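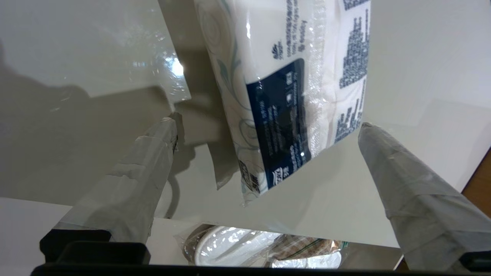
*Paper pack in its wrapper: pale vine print, navy band, lots of very small text.*

Visit to the Lehtinen paper works, Trerkinia, 21 October 2021

Typing this up on the train back before I forget it all. Notes are a mess, sorry, some of them were written standing up against a wall.

Getting there first. Bus from Tunar, stop is right by the gate but the sign is behind a hedge and I went past it, so had to walk back along the main road. No pavement for part of it. Get off when you see the water tower. Signed in, got a sticker and a hairnet, coffee from an urn. Decent coffee.

The open day used to be in July, moved this year. Smaller crowd than I expected, mostly local, a few people from the shop trade, some families. Two groups, one starting at the reel end and one at the finished goods end. I was put in the second, so did the whole thing backwards. Would ask for the other one if you go. You spend the first half looking at packs and the second half finding out what's in them.

So, finished goods. Long room, very clean, smells of nearly nothing, maybe warm cardboard. Sample tables where you can pick things up and squeeze them, which everybody did straight away.

I spent far too long on the wrappers. I do a bit of packaging for work so this is my thing, skip ahead if it isn't yours. The white pack with the vines is nicer than it needs to be. Faint grey-green swirls, so pale you lose them at arm's length, then a dark navy band that does all the shouting. White print and tiny icons on the band. Little dark blue logo above it, sort of a fan or a bunch of leaves. Then the end panel, where it goes to columns and columns of dark blue small print. I held it up close and gave up. Somebody had to lay that out and I feel for them.

The seam is worth a look too. Clear film, heat sealed, ribbed along its length. Ours at work pucker at the corners and I was rather hoping theirs would be perfect. They aren't quite, bit of spare film at the lower corner, wrinkles along the edges. Felt better about my own job. Asked whether the print goes on before or after the film is cut and got a proper answer, before, with a mark the cutter looks for. When the mark drifts the band ends up crooked and the pack goes in the seconds cage.

Next to the packs, the bagged stuff. Towels and rolls in big clear bags, the sort you'd put on a shelf for a cleaner or a canteen. Very plain after the vines.

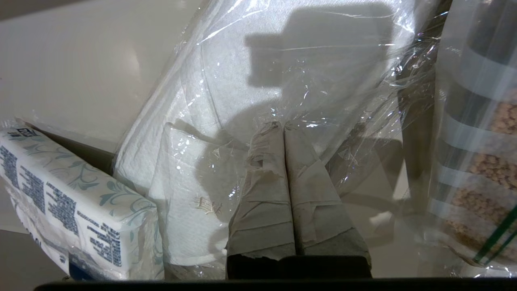

Two textures in the one bag, embossed and quilted, and we got a short talk on why you'd want either. Embossing: the sheet gets pressed between patterned rollers, makes it bulkier, gives water somewhere to go. Quilted is the softer look, people buy it with their fingers apparently. A woman in our group said she buys whatever is on offer and the guide said so does he.

There was a soak test you could do yourself. Strip of sheet, saucer of blue water, 20 seconds on the timer. Mine crept up nicely then tore when I lifted it. Kids loved this, blue hands everywhere. Plenty of paper to wipe them on at least.

Then through the strip curtain to the converting hall. LOUD. Ear plugs from a box on the wall, take the foam ones. The parent reels are enormous, well over my head, and they come in by lorry from another mill, so no pulp and no paper making on this site. Worth knowing if that is what you wanted to see. One man had come a long way for it and was a bit put out.

Line 5 was running while we were there. Long log of rolled paper goes in, saw comes down, rolls drop out the other side. The counter over the line said 762 when I looked up, no idea what of, the guide was already at the far end and I had to trot to catch up. Dust extraction is all along the ceiling, fat silver pipes. Still got fluff on my coat.

Didn't get to see the embossing rollers up close, that bit was roped off for a clean. Shame. It was what I'd realy come for.

Back at reception there's a seconds shop, open until the last tour is out. Crooked bands, scuffed wrappers, squashed rolls, nothing wrong with any of it inside. Cash only on the day, card thing was down. I took a vine pack and a bag of kitchen rolls and then had to carry them, which on the bus was a nuisance. Bring a big bag. Bring 2 big bags.

Lunch: nothing on site beyond biscuits. The Imum café is back towards the village, soup and a cheese roll, fine, slow. They close early so don't leave it till after the shop like I did, I got the last of the soup and the end of the bread.

Other bits:

- flat shoes, they will send you home in sandals
- no photos in the converting hall, fine in finished goods
- toilets by reception only, go before the hall
- step free all the way round except the viewing platfrom
- last bus to Tunar goes before the shop shuts, check the board at the gate

Want to go again for the rollers. They take names for the next one at the desk, I've put mine down, reel end group this time.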